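Review: Lastholm 54 under-bench drawer cabinet
6/25/23

I bought the Lastholm 54 in May to replace two plastic drawer towers that had started to sag under the weight of my hand tools. It has been in daily use since then in a one-car garage where I repair chairs and small tables, mostly for neighbors and a secondhand shop. I paid full price.

The 54 is the wide version. There is a narrower one that I haven't used. Both come flat in two boxes, and mine arrived a day apart, which meant the first box sat in the hallway and got kicked. No damage. The packing is heavy cardboard with paper corners and almost no foam.

## Assembly

Set aside an afternoon. The instructions say one person can do it, and I did most of it alone, but the step where the back goes on wants a second pair of hands. My sister-in-law, Nadhirah Lubis, held the carcass square while I drove the screws. She also pointed out that I had put the left side on upside down, so I would say we were both needed.

The predrilled holes lined up except for one on the bottom rail, which I opened up with a slightly larger bit. The cam locks are metal and tighten firmly. The wood screws supplied are soft. I stripped the head on one and swapped the rest of that bag for screws of my own before going any further. If you have a coffee can of decent screws, use those from the start.

The leveling feet thread in from below and can only be reached easily when the cabinet is on its back. Put them in before you stand it up. The booklet puts this step last, and it shouldn't.

## Drawers and slides

The slides are the best part. They are full extension, so the whole drawer comes clear of the cabinet and you can get at the things in the rear corners. I keep planes and clamps in the bottom drawer, which is the heaviest load I have, and it still closes with one hand. There is some side play in the top drawer when it is all the way out. It was there on the first day and hasn't gotten worse.

None of the drawers are soft close. They will roll shut hard if you push them hard. The smaller things inside slide forward when this happens, so I cut pieces of rubber shelf liner for the top two drawers, and that fixed it.

The drawer bottoms are thin. They sit in a groove on all sides and I was doubtful about them, but the only one with any bow is the one full of hardware jars, and that was probably more than it was meant to hold. I ran a strip of scrap across the underside with glue and a few brads. It took ten minutes.

The pulls are plain bars and are comfortable to grab with gloves on. One came loose in the second week. A drop of thread locker on each screw took care of that.

## The top

The top is a flat slab that overhangs the front a little. It is fine to set things on. I wouldn't pound on it. I moved my sharpening things there because the height was right for me, and water beads up on the finish if you wipe it within a few minutes. I left a wet rag on it overnight once and there is now a pale ring. It does not sand out without going through the color.

If you want a real work surface, the Strebel bench cabinet has a much thicker top, and a friend who owns one clamps a vise to it. It also weighs so much more that he had to have it brought in by two men. The Lastholm can be walked across a floor by one person with the drawers out.

## Dividers

Lastholm doesn't include dividers and sells a set separately. I looked at them and decided they were too expensive for what they are. The Iltine strips are made for kitchen drawers, but they cut down easily with a fine saw and fit these drawers once you trim the ends. I ran them the long way in the second drawer to make lanes for chisels, files and screwdrivers.
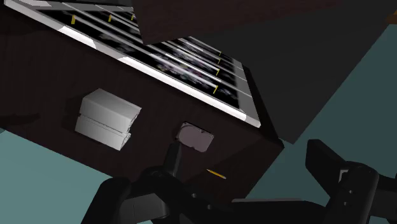 Long lanes suit long tools. For small parts I would do something else, because everything ends up at the back of the lane and you have to fish for it. My drill bits went back into their old metal index after a week of that.

Whatever you use, label it. I put masking tape on the front edge of each drawer and wrote on it with a marker, and it has saved me more time than the dividers have.

## Parts and service

I wrote to Lastholm about the soft screws and the misplaced hole. They replied two days later and offered a new hardware bag, which came in the mail the following week. The new screws look the same as the old ones. I haven't tried them.

Before this I had a Ginden rolling cabinet for several years. The Ginden had better locks and much worse slides, and I could never get a replacement slide for it at any price. The Lastholm booklet lists a part number for every piece, including the slides, and the lady I wrote to said they can be ordered singly.

## Things I don't like

- The soft screws.
- The gap under the bottom drawer, which collects shavings and is too low for my vacuum nozzle.
- No lock. There isn't a lock kit either, and I asked.
- The back panel is left unfinished, so it looks bad if the cabinet stands away from a wall.

## Would I buy it again

Yes, for hand tools and light use. The slides are good and the size works under a standard bench with a bit of space left over. For anyone storing heavy machine parts, or who wants to hammer on the top, I'd spend more on the Strebel. If you only need somewhere to keep a household toolbox and some paintbrushes, the narrow version is probably enough.

I plan to add a second one on the other side of the bench this fall. I'll replace the screws before I start and put the feet on first.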